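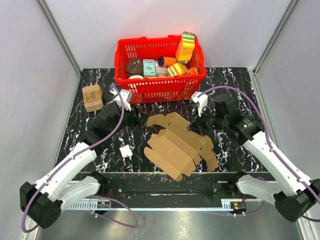 Packaged goods in a red plastic shopping basket.

Putting Groceries Away: Guidance for Households
Brestby Home Advice Service

A well-kept pantry begins before anything reaches the shelf. The Service recommends that households set aside time after each shopping trip to sort, check and store what has been bought.

Clear one counter and wipe it with warm water and a little dish soap. Dry it fully. Chilled and frozen foods should be put away first; the refrigerator should be kept at 38 degrees Fahrenheit, and a simple thermometer on the middle shelf will show whether the dial can be trusted.

Dry goods may then be sorted by date. Place newer packages behind older ones. Once a bag of flour or rice has been opened, move the contents to a container with a tight lid and write the month of opening on a strip of tape.
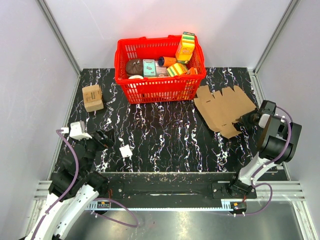 Heavy items belong on the lowest shelf, and glass should never be stored above shoulder height. Cleaning products must be kept in a separate cabinet — never beneath or beside food, even when sealed.

Shelves should be emptied and wiped every 4 months. Look for crumbs in the corners and for small holes in paper packaging, both of which invite pantry moths. Infested food should be bagged and taken outdoors the same day.

Cardboard requires particular care. Boxes kept on a basement floor take up moisture and weaken at the base. Raise them at least 2 inches on slats, and do not store food in a box that is soft or torn. 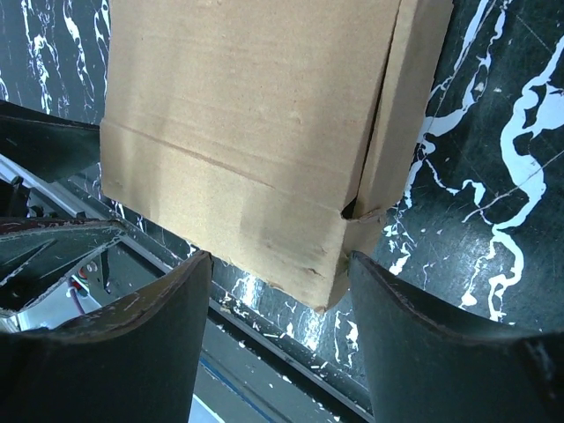 Comment from Sasaki: We gave up on cardboard in the basement after one damp January and moved the canned goods to open wire shelves. Would the Service still advise slats under those?

Reply from the Service: Slats are not needed under wire shelving, provided the lowest shelf stands clear of the floor.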